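In Praise of the Old Tower

My neighbor Chantelle Mahlangu was ready to put her old desktop out on the curb in January, and I talked her out of it over two cups of coffee and most of a lemon cake. I'm fond of those big boxes, I admit it, and I think we give them up far too easily.
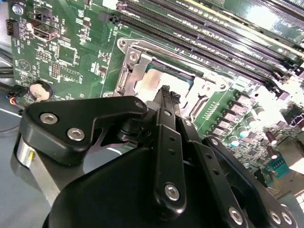
What I love is how forgiving they are. I bought my first around 2000, and when it started to sulk my cousin Thulani simply laid it on the rug, took off the side and let me look. I'd expected something like the inside of a watch. It was more like a kitchen drawer - full, but you could find things.

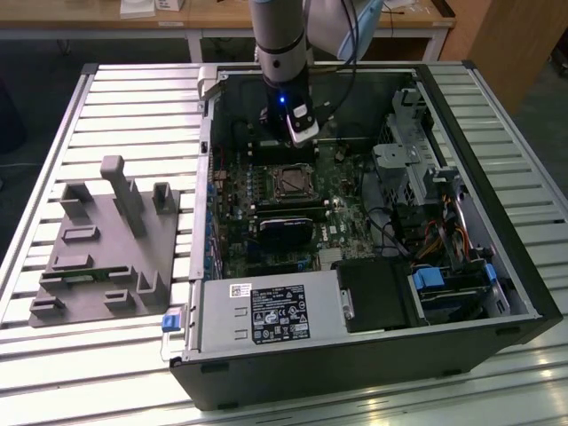 A good repair begins with being allowed in. With a tower you take off one side panel and the whole business is lying there facing you. Somebody even thought to put blue plastic handles on the drive caddies, so a person like me knows where to take hold. Try finding a handle inside a thin laptop!

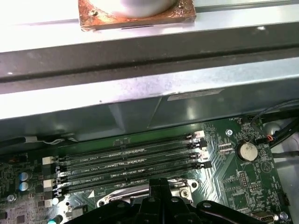 Four empty memory slots, with the labels printed right on the board.

I paid 24 dollars for used memory at Kereden, our little parts shop, and that machine went on doing my letters and recipes for years. Of course they're heavy, and they gather dust like nothing else in the house, and I do understand wanting the desk back.

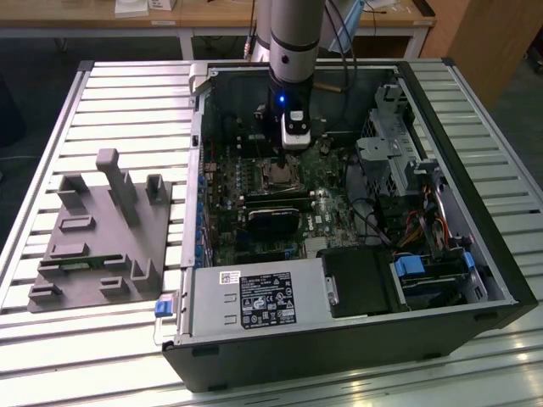

Is an old tower worth opening up before you give it away?
I'd say it nearly always is, if only to save your files and see whether the memory or the drive could serve somebody else.

Chantelle's is still under her desk, by the way, and she has promised me another cake when we get the cover off.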